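Besuch bei Hollmann: Tag der offenen Tür in der Tischplattenfertigung

Die Anfahrt nach Bornov ist einfacher, als ich gedacht hatte. Vom Bahnhof fährt ein Bus der Linie 36 bis fast vor das Werkstor, die letzten Meter geht man an einem Bach entlang. Im März ist dort noch nicht viel grün, dafür war der Parkplatz schon am Vormittag voll. Hollmann öffnet die Werkstatt einmal im Jahr für Besucher, und wer eine Führung durch die Leimhalle möchte, muss sich vorher anmelden. Ich hatte einen Platz in der Gruppe um 10 Uhr.

Am Eingang bekommt man Gehörschutz und einen Laufzettel. Taschen kann man in einem Regal neben der Pforte abstellen. Festes Schuhwerk steht in der Anmeldung, kontrolliert wurde es auch. Ein Paar in Sandalen durfte nur in den Ausstellungsraum.

Die Führung übernahm Britta Fröhlich, die im Betrieb gelernt hat und heute den Zuschnitt leitet. Sie begann draußen beim Holzlager. Verarbeitet werden vor allem Buche, Eiche und Ahorn, dazu kleinere Mengen Kirsche und Nussbaum. Das Schnittholz kommt vorgetrocknet an und liegt dann noch einmal mehrere Wochen in einer Halle mit geregelter Luftfeuchte. An jedem Stapel hängt eine Karte mit dem Tag der Einlagerung und den Messwerten. Zwei Stapel waren mit roter Kreide markiert — die waren noch zu feucht und wurden zurückgestellt.

Vom Lager geht es in den Zuschnitt. Die Bohlen werden zuerst gekappt, dann der Länge nach aufgetrennt und auf vier Seiten gehobelt. Äste und Risse zeichnet ein Mitarbeiter mit einem Leuchtstift an, die Säge schneidet sie heraus. Was übrig bleibt, sind Stäbe in sehr verschiedenen Längen. Die kurzen werden für Platten mit versetzten Stößen genommen, die langen für Platten mit durchgehenden Lamellen. Der Verschnitt wandert über ein Förderband in den Bunker und heizt im Winter die Hallen.

Am längsten hielt sich unsere Gruppe beim Sortieren auf. Dort liegen die Stäbe auf einem langen Tisch und werden von Hand nach Farbe gelegt. Ein Kunde, der eine ruhige Fläche bestellt, bekommt Stäbe aus einem engen Farbbereich. Die gemischte Sortierung ist günstiger, und nach Auskunft von Frau Fröhlich wird sie inzwischen häufiger verlangt als die ruhige. Gelegt wird trotzdem auch hier mit Bedacht, damit nicht drei dunkle Stäbe nebeneinander geraten. Wir durften es selbst versuchen. Meine Reihe wurde an einer Stelle korrigiert, ich hatte die Jahresringe falsch herum gedreht.

Verleimt wird in zwei Pressen. Die ältere stammt von Skovari und arbeitet mit Spindeln, die neuere ist hydraulisch. Der Leim wird mit einer Walze aufgetragen, danach bleiben nur wenige Minuten, bis die Stäbe in der Presse liegen müssen. Wie lange eine Platte unter Druck steht, hängt von der Dicke ab. Anschließend ruht sie bis zum nächsten Tag, bevor sie zum Schleifen kommt. Am Ausgang der Presse riecht es leicht säuerlich, auf der Schleifseite dann nur noch nach Holz. 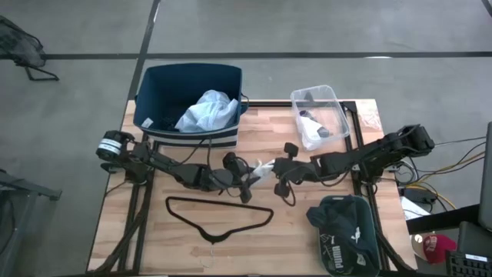
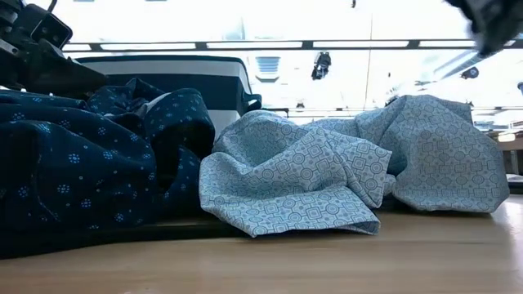
Helle Tischfläche aus Holz; im ersten Bild ist der Aufbau aus schmalen Stäben in gemischten Farbtönen zu erkennen.

Geschliffen wird in 3 Durchgängen mit immer feinerem Korn. Die Platten laufen dabei auf einem Band durch die Maschine, die Kanten macht ein Mitarbeiter an einem eigenen Platz. Er zeigte uns zwei Musterstücke, eines mit gebrochener und eines mit gerundeter Kante. Für Arbeitstische empfiehlt er die gerundete, weil sie weniger schnell ausfranst, wenn man mit etwas Hartem dagegenstößt.

Zur Oberfläche gab es die meisten Fragen. Hollmann liefert roh, geölt oder lackiert. Geölte Platten müssen nachbehandelt werden, im ersten Jahr eher zweimal als einmal, lassen sich dafür aber stellenweise ausbessern. Lack ist pflegeleichter, bei einem tiefen Kratzer muss jedoch meist die ganze Fläche abgeschliffen werden. Ein Besucher wollte wissen, ob man eine rohe Platte auch einfach roh lassen kann. Man kann, sagte Frau Fröhlich, aber jedes nasse Glas hinterlässt dann einen Ring. Das verwendete Öl heißt Medodier und wird im Werksverkauf in kleinen Dosen angeboten. Ich habe eine mitgenommen, ausprobiert ist sie noch nicht.

Ein Hinweis aus der Führung war für mich neu: Eine Platte sollte immer von beiden Seiten behandelt werden, auch wenn man die Unterseite nie sieht. Sonst nimmt die eine Seite mehr Feuchtigkeit auf als die andere, und die Platte schüsselt. Aus demselben Grund werden die Untergestelle mit Langlöchern verschraubt — das Holz braucht quer zur Faser Platz.

Nach der Führung war noch Zeit für den Ausstellungsraum. Dort stehen Esstische, Werkbänke und Schreibtische, außerdem eine Wand mit Holzmustern zum Anfassen. Im Nebenraum werden Platten zweiter Wahl verkauft. Für 98 Euro gab es eine Buchenplatte mit einer ausgekitteten Stelle an der Unterseite, in einer Größe, die für einen kleinen Schreibtisch reicht. Geliefert wird aus diesem Bestand nicht, man muss selbst abholen. Mit dem Bus war das keine Option.

Die Verpflegung bestand aus Suppe, Brot und Kuchen in der Kantine. Die Suppe war gegen Mittag aus, der Kuchen nicht. Sitzplätze gab es genug, auch draußen unter dem Vordach.

Die ganze Runde dauert mit Ausstellungsraum fast 3 Stunden. Für Kinder gibt es eine kürzere Strecke ohne Leimhalle, dazu einen Basteltisch mit Reststücken. Die Wege sind bis auf eine Stufe am Zuschnitt ebenerdig. Fotografieren ist in den Hallen nur nach Rückfrage erlaubt. Wer zur Führung möchte, sollte sich früh anmelden, die Gruppe am Nachmittag war bei meiner Buchung bereits ausgebucht. Der Bus zurück zum Bahnhof fährt einmal in der Stunde, die Haltestelle liegt auf der gegenüberliegenden Straßenseite.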